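Wenilico Tabletop: Chopsticks and Spoons
Data card, version 3
Last updated 02/02/2026

Summary

This part of Wenilico covers one everyday job: putting chopsticks and spoons into an upright utensil holder at a kitchen table. It sits next to the Cirkska part, which has plates and bowls only. The two share a folder layout and can be loaded together.

Items

Chopsticks are mostly plain light wood. Darker ones and one with a blue and white pattern are labeled by color, never by pair, so a mixed set is normal. Spoons are dark, with a glossy oval bowl. The holder is plastic with drainage holes in the sides and a printed label near the bottom.
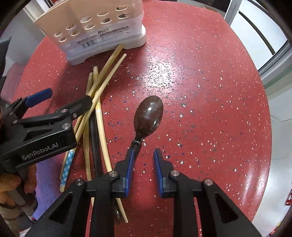 Chopsticks and a dark brown spoon on the red tabletop, holder behind.

Labels

Each item gets a class (chopstick, spoon, holder, other) and a state (table, holder, hand). An item that leans on another item but still touches the table is marked "table". If only a tip or part of a handle shows, it still gets a label, with the field "partial" set to yes.

Utensils already standing in the holder are marked "other" unless they are chopsticks or spoons. Ladles, strainers and anything with a colored handle fall in this group. Things farther back in the kitchen are not labeled at all — that includes drying racks, bottles, jars and pots.

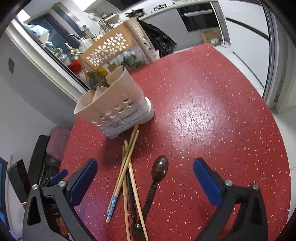

Loose pile in front of the holder, with the drying rack and kitchen counter behind.

Known problems

Light chopsticks that cross are easy to mix up, and a few labels swapped identity in version 2. Those were fixed in October. Glare on the tabletop can hide the thin end of a chopstick, and a shiny spoon bowl sometimes gets read as two objects.

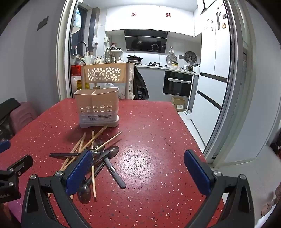 Spoon handles also give trouble when they run under the pile. We label the bowl and the visible part of the handle as one item, even when a chopstick cuts across between them.

Splits

20 sequences for training and 12 for testing. The Frei subset uses the same class names but has its own test list.

Contact

Send label corrections to the Clelier data desk with the sequence number and the item class.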